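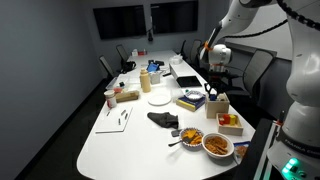
Presseinformation Rimska, August

Wohin mit der Schere? Rimska räumt jetzt auch Besprechungstische auf

Neues Angebot für Büros startet nach Probelauf in 19 Besprechungsräumen

Wer mich kennt, weiß, dass ich seit Jahren anderen Leuten die Küchenschubladen sortiere und dabei ziemlich viel Spaß habe. Ab August kommt etwas dazu, auf das ich mich richtig freue: Rimska nimmt sich den Besprechungsraum vor! Genauer gesagt den Tisch darin, denn da landet ja alles. Das Angebot heißt Cekberg, richtet sich an kleine und mittlere Büros und besteht aus einem Vormittag gemeinsamer Arbeit, einem Satz Kästen und einem Nachbesuch.

Die Idee kam mir an einem langen weißen Konferenztisch mit dunklen Stühlen drum herum, wie er in vielen Büros steht. Am linken Rand ein weißer Becher mit rotem Etikett, daneben ein Holzkästchen. In der Mitte ein leerer runder Teller. Ein Stück weiter eine blau-gelbe Schachtel, und obendrauf ein weißes Schälchen mit blauem Rand. Dann noch ein Stiftehalter aus Holz, aus dem eine Schere mit schwarzen Griffen ragt, und weiter hinten eine Flasche, ein durchsichtiger Kunststoffbehälter, ein schwarzes Tablet. Auf einem der Stühle eine schwarze Tasche. Ich stand davor und dachte: Das ist ja eine Küche, eine Werkbank und ein Schreibtisch auf einmal – und irgendwo soll hier auch noch jemand seinen Notizblock hinlegen.

Mein Kollege Fiifi Sowah wollte es dann genau wissen. Er hat für den Probelauf 19 Besprechungsräume besucht und alles aufgeschrieben, was auf den Tischen lag, vom Locher bis zum Zuckertütchen. Am Ende standen 3.725 Einträge in seiner Tabelle (die Büroklammern hat er einzeln erfasst, ich habe ihn nicht davon abbringen können). Über 700 davon waren Geschirr: Becher, Teller, Schälchen, Löffel. Den größten Haufen machten Schreibsachen und Kleinteile aus, bei denen im Büro meistens zwei oder drei Leute gleichzeitig sagten, das gehöre bestimmt der anderen Abteilung.

Wie so ein Vormittag abläuft

Wir fangen um 8.30 Uhr an und räumen zuerst gar nichts weg. Alles wird auf dem Tisch zusammengeschoben, Geschirr zu Geschirr, Schreibzeug zu Schreibzeug, Geräte und Schachteln jeweils für sich. Dabei sind bitte die Leute anwesend, die den Raum wirklich benutzen, also nicht nur die Büroleitung. Dann geht es los: Was wird in Besprechungen gebraucht, was gehört in die Teeküche, was ist ein angefangenes Projekt und darf bleiben?

Auf das Letzte lege ich großen Wert. Ein Brett mit vier kleinen Teilen darauf sieht für mich nach Krimskrams aus, für jemand anderen ist es vielleicht die Arbeit von drei Tagen. Solche Sachen fassen wir nicht an, bevor jemand etwas dazu gesagt hat. Sie bekommen ein flaches Tablett mit Namensschild und Datum, und so lassen sie sich vor der nächsten Sitzung in einem Rutsch zur Seite stellen.

Die Tabletts und Kästen baut Ballis, die Werkstatt von Kosmas Lazaridis. Wir haben zwei Größen entwickelt: eine niedrige für Stifte, Kabel und Kleinteile und eine hohe, in der auch Flaschen und Dosen stehen können. Kosmas war anfangs für Deckel, ich war strikt dagegen. Wir haben ziemlich lange diskutiert, und es gibt jetzt keine Deckel. „Ich hätte sie schöner gefunden“, sagt Kosmas, „aber nach dem dritten Testbüro lagen alle Deckel auf der Fensterbank.“

Und die Schere? Die darf bleiben! Im Stiftehalter steht sie gut, da greift man hin, wenn ein Paket aufgemacht werden muss. Es sollte nur bei einer sein. Im Probelauf hatten wir einen Raum, in dem sich fünf fanden, die meisten davon stumpf.

Erste Rückmeldungen

Zane Jankauskaitė vom Planungsbüro Gkikas hat beim Probelauf mitgemacht und war zunächst skeptisch. „Ich dachte, da kommt jemand und schimpft über unsere Becher“, erzählt sie. „Stattdessen haben wir einen Vormittag lang sortiert und ziemlich viel gelacht. Mein Ladekabel ist auch wieder da.“ Beim Nachbesuch war übrigens nicht alles perfekt, am Tischende hatte sich wieder ein kleiner Stapel gebildet. Wir haben dort einen zweiten hohen Kasten hingestellt.

Termine und Anmeldung

Die ersten Vormittage vergeben wir noch im August. Für die Vorbereitung reicht uns eine kurze Nachricht mit der Länge des Tisches und der Zahl der Leute, die den Raum nutzen. Bitte vorher nicht aufräumen, auch wenn es schwerfällt!

Um Anmeldungen kümmert sich Anastasia Kouris im Rimska-Büro, sie schickt auf Wunsch auch die Maße der Kästen. Presseanfragen und Fragen zu Fiifis Tabelle gehen bitte direkt an mich, am besten vormittags ab 9 Uhr.

Inese Krūmiņa
Rimska, Ordnung für Küche und Büro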